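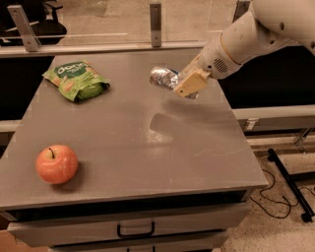 Clearing a table after a break, or stocking one beforehand, appears on every list of chores that machines are expected to take over. I am responsible for support services at the Brurkton day centre, where staff put out and clear away snacks for 93 visitors, and I have been asked to advise whether any part of this work could be given to a robot arm within the next budget period. The items are ordinary ones: a crinkled foil packet such as the one held in the gripper, a green snack bag that has folded over on itself, a single apple. Our tables are of a similar plain sort, with drawers beneath. I should be grateful to hear from members with direct experience. In particular, can present equipment deal with soft packets and fruit in the same session, and does it need a person standing by? We have no engineering staff on site.

Posted by Brurkton Support Services

Da-eun Yeon

Our site at Inwood carried out a trial of this kind in March, and the results may be of use to you. The arm was set 448 handling tasks over the period of the trial, divided between fruit, boxed goods and soft packets. Fruit and boxes gave little difficulty once the grip force had been set correctly. Soft packets accounted for most of the failures. A foil surface reflects the overhead lighting and alters its shape when touched, so the system was often mistaken as to where the edge lay. Moving the lights improved matters considerably.

Two further points should be considered. First, a full bag and an empty one behave very differently, and a supplier's demonstration will usually show only one of these. Please ask to see both. Secondly, the drawers. Opening a drawer by its handle, placing an item inside and closing it again is a separate skill and was quoted to us as a separate item. We did not proceed with it.

A member of staff was present throughout, as our safety assessment required. On that basis the trial did not release any staff hours. My advice would be to wait, or to limit the work to one type of item.

Darkier

No. We looked into it and a person with a tray is quicker. 200 items an hour was promised and we never came near it.

Bit-na Kong

I would not dismiss the matter as firmly as the previous reply does. Speed is a poor measure where the work can be done after visitors have left. At Yook we permit the arm to run in the evening behind a fixed screen, with one supervisor covering that and other duties, and the slower pace causes no inconvenience.

I agree with Da-eun Yeon regarding soft packets. I would add that bruised fruit should be recorded as a failure even when the item has been moved successfully, as our first set of figures omitted this and had to be withdrawn. Before any purchase, request a trial of at least 400 attempts using your own stock on your own table, and keep the written record of each failure. The assessment form we used is held by our facilities office and can be supplied on request.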